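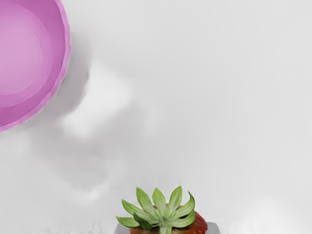
Plidport's strawberry cell gets its bearings back

PLIDPORT – The strawberry cell at Dellow went back to work in September after a tune-up that took 37 days, or a little longer than it takes to grow the fruit if you are impatient about it.

The cell has one job. An arm picks up a strawberry and puts it in a bowl, and everything about it exists first in simulation, where the berries never go soft and the bowls never break. That was supposed to make upkeep easy. Tuncay Ertürk, who looks after the setup, had hoped to spend the summer on other things.

"People assume you can't have maintenance on something with no bolts," he said. "I have a maintenance log. It has 267 entries. I would be glad to show it to anyone, and so far there have been no takers."

The trouble began with an update to the model of the wrist mount. The new version was more accurate than the old one in every respect except length, where it was off by 5 millimeters. The arm went on reaching for berries with complete confidence and closing its fingers just over the top of them. On a bad morning it collected leaves.

Ertürk's first guess was the berry. He spent most of a week on friction settings, making the skin grippier until the fruit would no longer leave the fingers at all. The arm would carry a strawberry to the bowl, open up, and stand there wearing it. Those settings have been put back where they were.

It was Yao-tsung Fu, on loan from the Beaulieu office, who suggested measuring the arm. She had the wrist view and the wide view brought up side by side and compared where each one placed the rim of the bowl. They disagreed by the same amount every time, and the amount was familiar to anyone who had read the notes for the update. Two people had, by then. 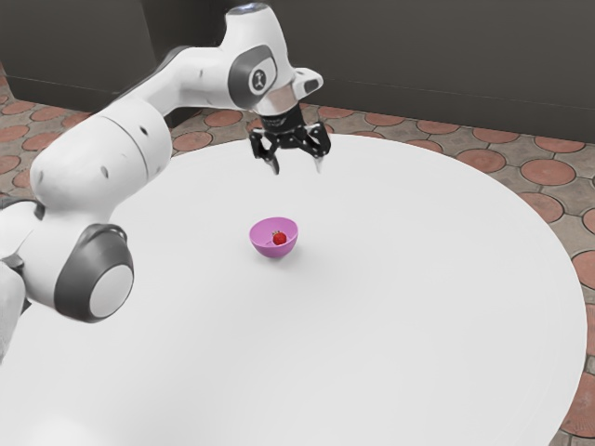
Fixing the number took less than a minute. The remaining weeks went to everything that had been adjusted to work around it, including a height offset, a slower approach and a rule about bowls that neither of them could remember writing. Fu removed them one at a time and ran the cell after each. Ertürk made tea and kept the log.

The bowl got some attention too. It is built from flat facets, like most things in the simulator, and a berry let go too near the rim could catch on an edge and hop out. Fu considered a smoother bowl, which would have slowed the whole cell down, and decided to move the release point toward the middle. The berry now drops in and more or less stays dropped.

Before signing off, the pair ran 200 placements in a row overnight, with the berry starting in a different spot each time. The cell passed, though Ertürk declined to give out the score, saying that last time he did so somebody put it on a slide.

The routine from here on is modest. The two views get compared at 8 a.m. before the first run, the mount length is checked against the drawing whenever anyone touches the model, and changes to friction need a second person to agree that friction is the problem. Ertürk has taped that last rule to his own monitor.

Dellow plans to hand a copy of the cell to its partners at Gendisley later in the fall, along with the log. Gendisley has asked whether the setup could handle grapes. Fu has gone back to Beaulieu, and Ertürk says he is still working on his reply.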